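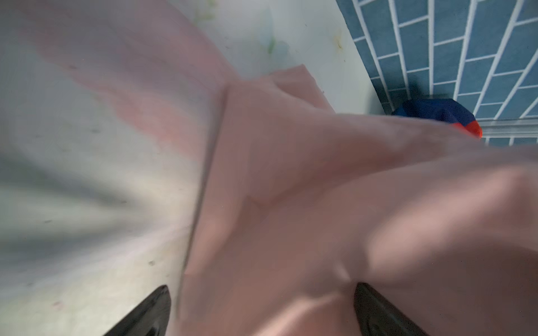 *Pink cloth, mostly creases.*

I failed a respirator fit test in April. I've worn a half mask on and off for years at Brukon, where we cut pavers and the odd bit of kerb, and I'd always assumed mine fitted because it left a mark on my face. A mark on your face means the straps are tight. It doesn't say much about the seal.

A couple of people have asked how it went, so I'm writing it down.

Brukon brought in Bożena Domański to test everyone who goes near the saws. She set up in the lunch room at Gollcombe with a counting machine, a laptop and a box of masks in different sizes. The machine compares the particles in the room with the particles inside your mask while you do a set of exercises. You breathe normally, breathe deeply, turn your head side to side, nod, talk, bend over. Then it gives you a number, and a bigger number is better.

We'd been told to come clean shaven. I was, more or less. I'd shaved the night before, and by the time my turn came up there was stubble on the jaw, right where the seal sits. Bożena ran a thumb along her own jaw and pointed me at the washroom, where there was a bag of cheap razors. So I shaved again in cold water. Two of the younger blokes with beards went home to think about it, and one of them has since come back without his. The other is looking into a powered hood, which doesn't rely on a seal but costs a lot more and has a battery to keep charged.

My first test was in my own mask, the grey Numeo in a large. It did fine until the talking part, when you read a paragraph out loud, and then it dropped away badly. I finished on 48, and the pass mark for a half mask is 100. I could feel nothing wrong the whole time. There was no draught and no smell, and my glasses stayed clear.

She had me try the same mask with the straps redone. I always pulled the bottom ones first and cranked them down. She got me to put my chin in, seat it over the nose, do the top strap, and then bring the bottom ones up evenly until they were only firm. It was better but still not a pass. Then she swapped me to a medium of the same model and it came back at 993, same face and same straps, ten minutes later.

I bought the large because I have a large head, which is about as much thought as I gave it. Mask sizing goes on the length of your face from the bridge of the nose to the chin, and to some extent how wide your mouth is. Hat size has nothing to do with it. Lech Sikora, who is half a head taller than me and wears the biggest hard hat on site, ended up in a small. He was a bit put out.

Some other things I picked up, in no special order.

**The test is for that mask only.** Passing in a medium Numeo means nothing for a medium of another brand, or even a different model from the same one. If the shop is out of yours, wait or get retested. I've been guilty of grabbing whatever Wróbel had on the counter.

**Do the seal check every time.** Cover the filters with your palms, breathe in gently and hold it. The mask should pull in and stay there. Then cover the exhalation valve and breathe out gently. It takes a few seconds and I had been skipping it. It's no replacement for the proper test, but it will catch a folded edge or a valve that's stuck open.

**Look at the valves.** Mine had a curled inhalation valve on the left side. It's a thin rubber flap and you can replace it without tools. A packet of spares cost me less than lunch.

**Wash it.** Take the filters off, use warm water and mild soap, and let it air dry out of the sun. I used to wipe mine with whatever was in the ute, including alcohol wipes, and Bożena said they can harden the facepiece over time. Mine had gone stiff around the chin, so that may have been part of the problem as well.

**Bag it.** Leaving it face up on the bench between cuts means it fills with the dust you're wearing it for. I now keep it in a plastic tub with a lid. Don't squash it in under other gear or the rubber takes a set.

Filters are a separate question and I'm still reading up on them. For silica we use P3 here, and we were told to change them when breathing gets harder, or if they're damaged or wet. Lech writes the date on his with a paint pen. I've started doing that too. The first pair lasted me almost 3 weeks, but that was with the water running on the saw nearly the whole time. Dry work would be a different story and we aren't meant to be doing any. A mask comes after wet cutting and extraction, and Bożena was firm on that. If there's a cloud, fix the cloud first.

The whole thing took maybe half an hour, including the second shave. There were 8 of us on the list and three had to change size. One more passed in his own mask but only after new straps. His old ones had lost their stretch and he'd tied a knot in them.

We get retested every year, and sooner if you lose or gain a lot of weight, or have major dental work. I'm due to have two teeth out on the right side, so I've asked to be put down for another go once that has healed up.

The old large is still in the shed. The facepiece is no good to anyone, but I kept the filter covers, which fit the new one.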